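Subject: Re: Pronley folding its advisory desk into Bristero

Hi all,

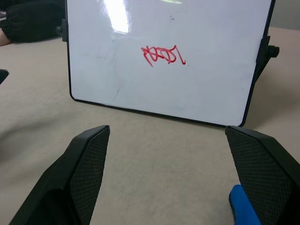
Does the merger of the two desks change who holds our retirement accounts?

The accounts stay with Pronley as custodian. What moves over to Bristero is the advice side, meaning the person you call and the quarterly review letter.

On February 3:12 PM someone on the list wrote:

> I got a letter saying 148 branch advisers are being moved
> under Bristero and that my fee "may be harmonized." Has
> anybody had a straight answer on what that means? I'm on
> the old flat plan and I'd like to stay there. Also, is the
> Magalhães office closing or not? The letter doesn't say.

I had the same letter, and I spent a good 40 minutes on the phone with them this morning (hold music included, and it was the flute one again). The woman I got was really helpful once I reached her! She told me flat plan people keep the flat plan until their next renewal, and after that you pick between the two Bristero schedules. Mine works out to $806 a year now. On the cheaper of the new schedules it would be a little less, on the other one quite a bit more, so do ask them to run both on your own balance before you sign anything. They'll mail you the numbers if you ask, they just don't offer.

About Magalhães, she said the office stays open but the lending people are going to Kivton, and that only the investment side will be left upstairs. So if you have a home equity line through them, your contact changes and you should get a separate letter. I don't have one, so I can't say what it looks like.

One thing I'd watch is the online login. The old Pronley one still works for statements, but the adviser messages are already gone from mine, including a couple I wanted to keep. If you have anything in there about your fee, print it now.

Has anyone else had the renewal form yet? Mine isn't up until fall and I'd love to know what boxes are on it.

Treeline Member, still on the flat plan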